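Right, several of you asked how the gripper swap is going, so thread time. Get a brew, I go on a bit.

For anyone new: I've spent most of April trying two sets of fingers on the same arm, doing the same boring job. Pick up a towel, fold the towel, put the towel down. The contenders are the old smooth Stamon pads I've had forever and a ribbed pair from Trurik.

Same arm, same controller, same towels. The only thing I changed between sets was the fingers, and then the grip force, and then (sorry) the wrist camera settings, which Dehua Xu has already told me off for. More on that further down.

Why towels? Well, blocks tell you nothing. Any gripper can pick up a block. Cloth is where you find out what your fingertips are really like, as it slides, bunches up, sticks to itself and then drops off the second you look away.

Smooth pads first. They're fine on tea towels. On thicker stuff they pinch nicely and then the cloth creeps. You can watch it on the wrist camera, a tiny bit lower every time the arm changes direction. Slow moves, no problem. Anything brisk and I'm fishing it off the table.

I got round that for ages by cranking the force up. Works! Also makes the motor warm and leaves a pinch mark in the cloth like somebody's bitten it. Not a proper fix.

So, ribbed fingers. Fine parallel ridges across the inside face. My worry was that they'd snag on the pile and not let go, which is what happened with the rubbery set Bent Bisgaard lent me last year. Those would grab a towel and keep it. Lovely grip, terrible manners.
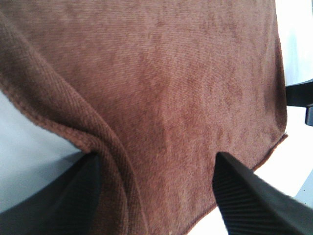 Wrist cam, ribbed fingers on the brown microfibre. You can make out the ridges on the right-hand one.

The hem is the bit I care about in that view. If the camera can find the hem I know which way up I am. If all it gets is a screen full of brown fuzz, the controller has to guess, and it is not a good guesser.

And it does get a screen full of brown fuzz, a lot. That's the big downside of a wrist camera for cloth. The thing you're holding hangs right in front of the lens. Malou Lykkegaard reckons I should tilt the mount outwards a few degrees. I've printed the wedge, haven't fitted it yet, please don't ask.

Numbers, as I know that's what some of you are here for. I did 100 picks with each set of fingers, all on microfibre. A drop counts as a drop if the cloth leaves the fingers before the arm tells it to. Creep doesn't count unless it ends in a drop.

Smooth pads: 30 drops. Ribbed: 2. I checked the ribbed log again because I didn't believe it, and then I checked it again after tea. Still 2.

Before anyone gets excited, that's at my "brisk" speed, which is where the smooth ones suffer most. At crawling pace there's hardly anything in it. If you never hurry your arm, keep your smooth pads and spend the money on biscuits.

Letting go was my other test. Open the fingers, back off, see if the towel comes with you. Ribbed set let go cleanly nearly every time on microfibre. On an old bath towel with big loops it caught now and then, so if you work with loopy stuff have a think first.

Where ribbed is worse: thin cotton. The ridges sort of press a corrugated pattern into it and on one pillowcase the fold line came out wavy. Halfdan Þórarinsdóttir says that's my force being left over from the smooth pads, and I suspect that's right. I turned it down and the wave mostly went. Mostly.

Right, cameras. I run one on the wrist and one fixed, looking across the table, and I've been going back and forth about whether I need both. The fixed one is so much easier to read. You get the whole cloth, the edges, the table, everything else that's lying around. 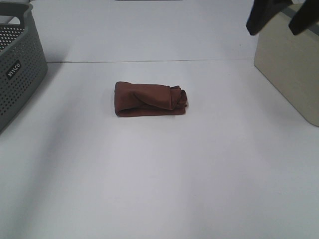 Fixed camera, same brown cloth on the table, fingers off up to the right. Right-hand end could be tidier!

Left end of that bundle: gorgeous, nice rounded fold. Right end: a bit of a scrunch. I only know that from the fixed camera. The wrist view gives me the surface close up and tells me almost nothing about the shape of the whole thing.

Going the other way, the fixed camera is hopeless on the pinch itself. Fingers go a bit soft and blurry and I can't judge how much cloth is between them. So I'm keeping both, which I know is the boring answer.

White table, by the way – great for finding a brown cloth, rubbish for a white one. I tried a white flannel on it and the controller spent a good while politely reaching for nothing. Oddur Bjarnason uses a dark mat for the pale stuff and swaps it over. I'm too lazy to swap mats so I just do brown towels and call it research.

Back to the camera settings confession. Halfway through the smooth runs I dropped the exposure on the wrist cam, as the background was coming out very bright. Dehua pointed out that it changes where the controller thinks the hem is, so the first lot and the second lot aren't the same test.

Fair. So I binned the lot and did the smooth pads again from scratch at the new setting. The numbers up there are from the rerun. Took me all evening and I ate dinner standing up.

Controller stuff, quickly. I'm on the Dankwa board with the stock force loop. It copes, but it's slow to notice slip. By the time it squeezes harder, the cloth has already moved. With the ribbed fingers that matters far less, there's not much slip to notice.

I did have a go at a quicker loop that someone at the Platdale meet-up passed on. The fingers buzzed like an electric toothbrush and I turned it off. Might come back to it when I've got more patience and some earplugs.

Someone asked about fitting. Ribbed ones went on with the same screws, and I only had to redo the closed position as they're a touch thicker at the tip. Do redo it though. I forgot the first time and the arm thought it was holding something for a whole run of picks. It was very proud of itself.

Wear: no idea yet. I've done 169 picks on them altogether if you count the faffing about before the proper test, and the ridges look the same to me. Ask me again in the summer.

Cost – ribbed set was more than I wanted to pay and less than I'd feared. I paid for them myself, nobody's sent me anything for free (I am open to it).

So for microfibre and towels generally, ribbed stays on. For thin cotton I'd turn the force right down before blaming the fingers. Bath towels, still undecided, I want to try a shallower ridge if I can find one.

Next job is that wedge for the wrist camera, Malou, I promise. Then the whole test again with the tilt, same towels, and this time I'm putting tape over the exposure setting.

If you've got a shallow-ridge set in a drawer that you're not using, my messages are open and I'll cover the postage.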